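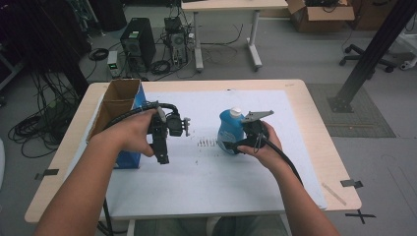 Work table with cardboard box and blue bottle

Home | Concerts | Players | Minutes | Contact

Livmont Chamber Orchestra
Minutes of the Programming and Operations Meeting, 11/17/13

Chair: Reinaldo Assunção (music director). Present: section principals, librarian, stage manager. Apologies: second oboe.

1. Previous minutes
The September minutes were approved with one correction. Item 4 should read "rental parts," not "rented chairs."

2. Spring program
The Sầm suite for strings and two horns is confirmed for the first half. The Tiris overture was moved to open the concert – the harp is then needed on stage only once. Running time of the second half is unchanged. The encore was not decided.

3. Parts and library
The library holds 728 catalogued sets. Of these, 177 have no bowings entered in the string parts. Principals will mark the spring sets first. Photocopies left over from the last cycle are to be returned or destroyed. The viola part of the suite lacks rehearsal letters after letter K. The librarian will add them by hand and check against the score.

4. Stage plan, Clenent Hall
The hall allows up to 42 players with the front extension in place. Horns move to stage left, behind the violas. The timpani remain on the rear riser. Stage manager to send the revised plan to the hall before the first rehearsal.

5. Tuning
The chair asked for A=441 throughout. The oboe will give two notes, winds first – strings wait for the second. The piano technician has been told.

6. Program booklets
Print order set at 100 for the open rehearsal. The order for the concert is held over.

7. Other business
Wind principals asked for a sectional on the overture. Agreed, first hour of the second rehearsal. Strings are not called for that hour.

Meeting closed.

Recent items
- Spring audition list: viola, double bass
- Parking at Clenent Hall
- Minutes, September

Comments (2)

hornpair2: Does stage left mean we lose the riser? Item 4 doesn't say.

M. in the violas: My copy stops at letter J, so please check both desks.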